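Peltitz 900 Cricket Bowling Machine

Club price on request. Item no. 80-P900.

The Peltitz 900 is a two-wheel bowling machine for outdoor nets and indoor lanes. It throws dimpled machine balls and standard leather balls, and one coach can run it from behind the guard. Top speed is 80 mph. The low end is slow enough for juniors learning to play off the front foot.

Each wheel has its own speed dial. Set both the same and the ball comes out straight. Run one faster than the other and you get swing, with the head turned upright, or spin, with the head laid over. The head locks in 9 positions, and the numbers are stamped into the collar so you can write down a setting and go back to it next week.
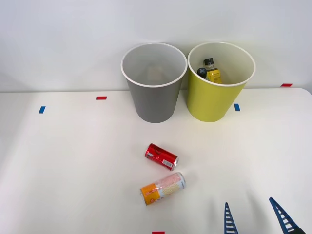
Line and length are set with two hand wheels under the head. They hold without a clamp. If you move the machine from one net to another, expect to bowl a few balls with no batter in place before you are back on the same length.

What comes with it

Machine head with both wheels fitted
Tripod legs, adjustable on uneven ground
Ball chute, single feed
Power cable and battery lead
Front guard
Canvas cover
Printed setup card

Balls, battery and the automatic feeder are sold separately. The Holmgren feeder fits the 900 with no drilling. Older Holmgren feeders with the square bracket do not fit, and we don't stock an adapter.

Balls

Use dimpled machine balls for most sessions. They hold their shape and keep the wheels clean. Leather balls are fine if they are dry and the seam is sound. A worn seam will change the flight from one ball to the next, and lacquer comes off on the wheels, so wipe them down after every session. Do not mix the two types in one feeder load. Tennis balls need the soft wheel set, item no. 80-P9S.

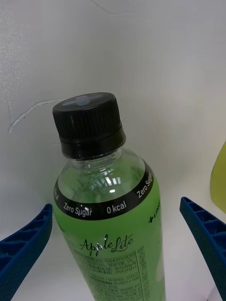 Power

Runs from a wall outlet or a 12 volt battery. At full speed the wheels take a short while to recover between balls, more so on battery. Wait for the green light before feeding the next one.

Moving and storage

The head lifts off the tripod with one pin. Two people should lift it. The transport wheels are on the rear leg and will handle grass and pavement but not deep gravel. Store it indoors under the cover with both dials at zero.

Notes from the Cusville nets

Solveig Sundqvist coaches the under-15 group at Cusville and has used the 900 for two seasons. She keeps the head at position 4 for most of the spring and only moves to the swing settings once the group is playing matches. Her one complaint is the cover, which she finds tight to get on over the chute. The current cover is cut wider at the back and will fit earlier machines.

Service

Wheels, dials and legs can be ordered as spares. Bravbridge handles repairs and wheel balancing at its workshop, with drop-off on Tuesday mornings. Take the head only and leave the legs at home. The setup card can be replaced free of charge. Quote item no. 999 when you order.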